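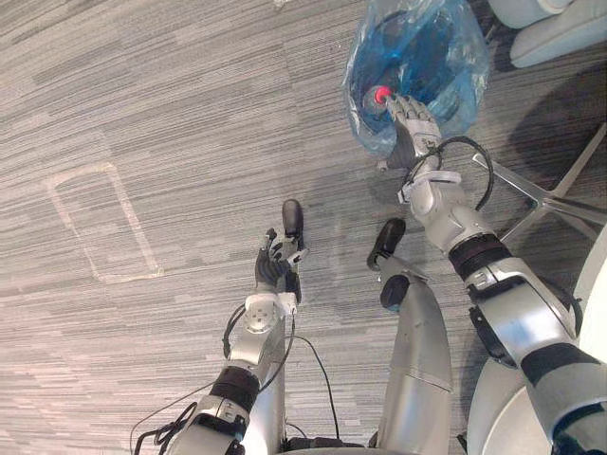 Ainhoa Figueroa asks whether a hotel booked through a third-party site still has to honor a room type once the card has been charged. She reserved a corner room at the Bement for two nights in February through Drokeo, paid in full, and then received an email from the hotel listing a standard room on a lower floor. Drokeo says to ask the hotel. The hotel says to ask Drokeo.

dekker_west
Check which room code the hotel holds. Booking sites map their room names to the hotel's codes, and a wrong mapping drops you into the base category. Call the front desk on a weekday morning, ask for reservations, and have them read you the code and the rate. If the rate matches the corner room, the hotel can change the code without involving Drokeo. If it shows the base rate, Drokeo has to send an amended booking. Get the agent's name and the hotel's own confirmation number, which differs from the one on your Drokeo receipt.

Orar
same thing happened to me at a different place, just complain at check-in

pmh34
Check-in is late for this if the house is full. Do the call first. If Drokeo won't amend, send them the receipt showing the room name and ask for the difference in writing. Allow 14 days before disputing that amount with your card issuer.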